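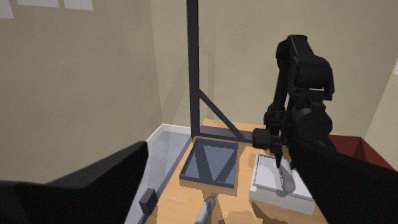 Sim bench, grey thing on the white tray. Rules thread below, grab a tea 🧵

2018-12-16

**1/** So Rezaul Sultana asked me what our house rules are for two-arm work in the Lellura sim, and I realised half of them only live in my head. Writing them down before I forget!

**2/** Rule one: name your home pose and go back to it. Every run, both arms. I read through 160 old logs in September and the messy ones nearly all started from "close enough". Close enough is not a pose, people 😅

**3/** Rule two: one arm in the shared middle bit at a time, unless the task really needs a handover. We copied this from the Durkia cell (a proper metal one, with a fence and a very loud buzzer) and I'm so glad we did.

**4/** Rule three: speed cap near the table. Ours is 160 mm a second within a hand's width of the wood. Yes, in simulation too. If your script only works fast, I don't want it anywhere near Darko when we move it to real motors.

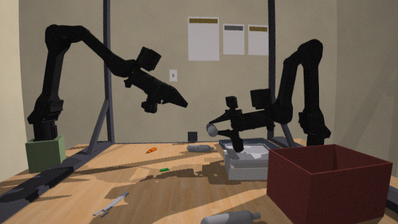
**5/** Rule four is about the idle arm, and it's the one I nag about most. Whichever arm isn't carrying keeps its fingers open and stays up off the table. Right arm has the little pale grey lump over the metal tray, left one is hanging in midair with nothing in it, and that's how I like it. Don't park it on the wood to save a line of code!

**6/** Rule five: leave the clutter in. Tidy tables make lovely demos and rubbish tests. Desto went through 917 runs on a spotless bench and then fell over the first time someone left a pen out.

**7/** Rule six: write down every stop, with who pressed it and why. One line is fine. "Felt wrong" is a fine reason too, I've used it loads.

**8/** Still arguing over whether a dropped object ends the run or you're allowed one regrasp. I say end it, Rezaul says regrasp. Replies open, be nice x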